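Chores for machines, September batch

I keep this gallery going because people ask me the same thing at every party: so when does one of these things come and do my house? I used to answer with a shrug. Now I answer with a link. What I collect here is work at hand, meaning arms at tables, doing (or having a go at) the sort of job you and I do while thinking about lunch.

A bit about me for new visitors. I spent 16 years on the returns counter of a sporting goods warehouse in Zaltedthorpe, and my whole day was opening things, looking at them, and closing them again. Bags, boxes, pouches, covers, all of it. So when somebody says "simple household task" I tend to get a little loud! Folding a towel gets all the attention, but have you ever watched a person take something out of a soft case? One hand holds the case down, the other pulls, the thumb does something sneaky around the edge, and the whole business is over before you've noticed it started.

My friend Čestmír Havlíček, who fixes conveyor lines and has very little patience for me, thinks I'm too generous with the machines. His view is that a chore isn't done until you can leave the room. By that rule my dishwasher counts and almost nothing else does. I go easier than that. If a machine can do the job with me standing next to it grumbling, I'd call that halfway, and halfway is further than we were when I started this page.
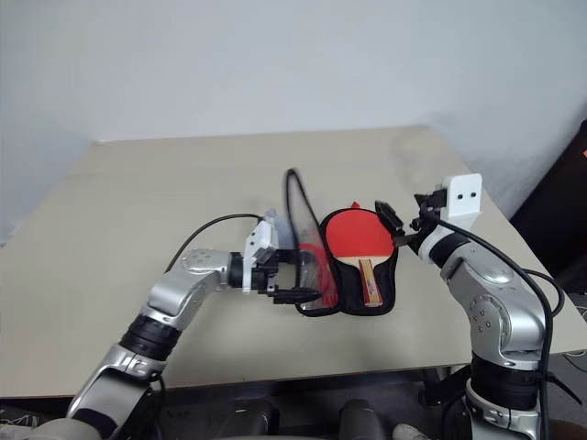
Soft goods are where I'd put my money if you want to know how far along we are. A mug stays mug-shaped wherever you grab it. A zippered case doesn't. It sags, it slides along with whatever you're pulling, and the lid flops back over just when you thought you were finished with it. At the counter we had a day once with 222 returns, most of them in some kind of pouch, and by the end my fingertips were sore from zippers alone. I'd have handed the lot over to anything with two arms and a bit of patience.

And it does take two arms, I'm sure of that much. I've tried the one-handed version at my kitchen table (timed it, too, because I'm like that) and a zippered pouch I can normally open without looking took me 11 tries before I got it without using my chin. So whenever I see a single arm advertised for "everyday tidying" I do wonder which days they had in mind.

Clear plastic is its own headache. I've lost count of the display boxes I've poked a finger into thinking they were open. People get fooled by it, so I don't hold it against a camera if it has trouble too, but it's everywhere on a shop floor and it isn't going away. Zippers, straps, clear windows, little tabs: put them all on one item and you've got a pretty fair entrance exam for a warehouse job. I'd have failed it my first week.

What I'd like to see next is the boring end of the job. Opening gets all the cheers, but at the counter we also had to put the thing back the way it came, with the strap tucked in and the zipper run all the way around the corner, where it always sticks. After that it goes on the correct shelf. After that you do the next one, which is a different size and has gum on it.

So can they do my house yet? My answer this month is the same as last month's, only said a little more cheerfully: some of it, slowly, with me in the room. Čestmír says no. We have a dinner riding on it at Tundska, the dumpling place by the station, and I haven't paid up yet.

If you've seen a machine work on something floppy or zipped, do write and tell me what gave it trouble. I'm especially after pillowcases and lunch bags.

Contact | Text and gallery © Zaltedthorpe Chore Pages | Back to top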